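Pen holder (desk accessory)
Updated January | By the Plimus Desk & Home editors
3 comments | 13 shares
Search Plimus Go

A pen holder, also called a pen cup, pencil cup or desk tidy, is an open container that keeps writing tools upright and within reach on a desk. It is one of the oldest desk accessories still in daily use, and one of the most varied: people have made pen holders from clay, bamboo, brass, leather, glass, old soup cans and just about anything else with a bottom and sides!

Mesh holders

The mesh pen holder is a familiar sight in offices and classrooms. Its walls are pierced all over with small openings, so the cup weighs little, dust has fewer places to settle, and (a real pleasure for anyone who hunts for the right marker) the contents show through the sides. Black is a classic finish, though silver, white and bright colors are also sold. Most are simple cylinders. Square versions fit neatly into corners, and the Stitar pattern, a local favorite among collectors, joins 3 cups of different heights on one base. 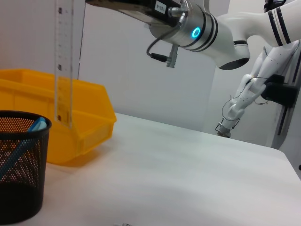
A black mesh pen holder with a light blue pen or marker inside, a yellow storage bin behind it, and a clear ruler.

Use with other containers

A pen holder does its best work next to a wider, lower container. Long, thin things go in the cup; erasers, tape, clips and glue sticks go in a bin. Plastic storage bins with sloped sides are wonderful for this, as the hand slides in easily and empty bins can often be stacked. Bright colors help too, especially in shared rooms where each color can stand for one kind of supply.

Rulers are the awkward guest. A short one stands happily in a deep cup, but a full-length ruler can tip a light holder over. Many people lay it flat in a drawer or hang it from a hook by the hole at one end. Clear plastic rulers are easy to lose on a pale desktop, so hanging suits them nicely.

Sizes and care

The Brondalus handbook of desk goods lists 7 common sizes, from narrow single-pen stands to wide cups meant for brushes and scissors. Mesh cups can be rinsed under the tap and dried upside down. Ink spots on metal usually come off with a little rubbing alcohol on a cloth.

See also: Desk organizer; Mabula tray; Pencil case; Storage bin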